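Greiferöffnung springt in der Aufzeichnung, obwohl die Finger stillstehen

Gestellt von Edgars Avotiņš, September, Rubrik Wahrnehmung und Datenaufbereitung
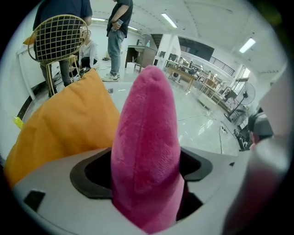 Wir nehmen mit einem handgeführten Greifer Demonstrationen auf und rekonstruieren daraus offline die Kamerapose und die Greiferöffnung. Die Objekte in dieser Serie sind weich: Plüsch und Kissen. Bei starren Teilen läuft dieselbe Pipeline (Wunine, Zweig stable) ohne Auffälligkeiten.

Symptom: Die geschätzte Öffnung springt innerhalb eines Bildes von 27 mm auf 49 mm und wieder zurück. Die Finger werden dabei nicht bewegt, das habe ich im Rohvideo Bild für Bild geprüft. In der schlimmsten Episode fängt das bei Bild 403 an. Die Pose der Kamera ist an derselben Stelle ebenfalls verrauscht, allerdings nur in der Translation, die Rotation bleibt glatt.

Was ich schon versucht habe:
Medianfilter über die Öffnung, Fenster 5. Hilft bei einzelnen Ausreißern, nicht bei Gruppen.
Belichtung fest eingestellt. Kein Unterschied.
Anzahl der Merkmale pro Bild auf 300 begrenzt und wieder freigegeben. Mit Begrenzung wird die Translation schlechter, die Öffnung bleibt gleich.

Die Öffnung wird aus der Segmentierung der Fingerkanten bestimmt, nicht über Marker. Einen Encoder hat das Handgerät nicht. Liegt das an der Segmentierung oder an der Pose? Und in welcher Reihenfolge würdet ihr das angehen?

Liis Lill

Das sind zwei getrennte Fehler, die zufällig im selben Abschnitt auftreten. Einzeln behandeln.

Zur Öffnung: Dein Plüschteil ist rosa und ragt in den Nahbereich, der Finger rechts ist unscharf und hat unten einen rötlichen Fleck. Wenn die Segmentierung auf Farbe oder auf eine grobe Maske anspricht, wird dieser Bereich mal dem Finger und mal dem Objekt zugeschlagen, und die Kante wandert. Lass dir die Konfidenz der Fingermaske pro Bild ausgeben und lege sie über die Öffnungskurve. Fallen die Sprünge mit den Einbrüchen zusammen, ist die Sache klar. Danach:

1. Suchbereich für die Fingerkante auf den mechanisch möglichen Streifen beschränken. Der ist im Kamerabild fest und muss nur einmal pro Gerät kalibriert werden.
2. Änderungsrate begrenzen. 22 mm von einem Bild zum nächsten schafft keine Hand. Solche Messungen verwerfen, nicht mitteln.
3. Lücken bis zu fünf Bildern linear auffüllen, längere als ungültig markieren und die Episode dort teilen.

Den Median kannst du dann weglassen. Er verschiebt dir sonst bei schnellem Schließen den Kontaktzeitpunkt.

Zur Translation: Maskiere alles, was sich mit der Kamera mitbewegt, also den weißen Greiferkörper und die Finger, vor der Merkmalsextraktion. Gehaltene Objekte gehören in dieselbe Maske. Merkmale, die am Greifer kleben, melden dem Optimierer eine stehende Kamera. Dass die Rotation glatt bleibt, passt dazu, wenn sie bei dir überwiegend aus der IMU kommt. Der glänzende Boden ist der zweite Kandidat. Spiegelungen der Deckenleuchten wandern mit dem Blickpunkt und überstehen den Ausreißertest manchmal über viele Bilder. Personen im Bild würde ich ebenfalls ausmaskieren.

Uldis Dambrauskienė

Hatte ich auch mal. Neu kalibriert, dann ging es. Welche Version von Wunine ist das denn?

Delyth Howells

Neukalibrieren würde die starren Objekte genauso betreffen, und die laufen ja.

Ergänzung zu Liis, Punkt 3: Beim Teilen der Episode die Zeitstempel nicht neu bei null beginnen lassen. Der Bruvari-Export rechnet die Aktionen als Differenz aufeinanderfolgender Posen und nimmt bei einem Neustart die letzte Pose der vorherigen Teilepisode als Bezug. Das ergibt eine einzelne sehr große Aktion am Anfang, die in der Normalisierung den Wertebereich bestimmt. Im Training sieht man dann nur, dass die Policy zu kleine Bewegungen ausgibt.

Die Objektmaske bei Plüsch etwas aufweiten, der Flor franst an den Rändern aus. Ich nehme acht Pixel bei voller Auflösung.

Edgars Avotiņš

Konfidenz ausgegeben: Die Einbrüche liegen auf den Sprüngen, auch bei Bild 403. Mit festem Suchstreifen und Ratenbegrenzung ist die Öffnung in dieser Episode sauber. Die Maske für Greifer und Objekt ist eingebaut, die Translation ist deutlich ruhiger, aber noch nicht so gut wie bei den starren Teilen. Den Boden nehme ich mir als Nächstes vor. Version ist der aktuelle Stand von stable.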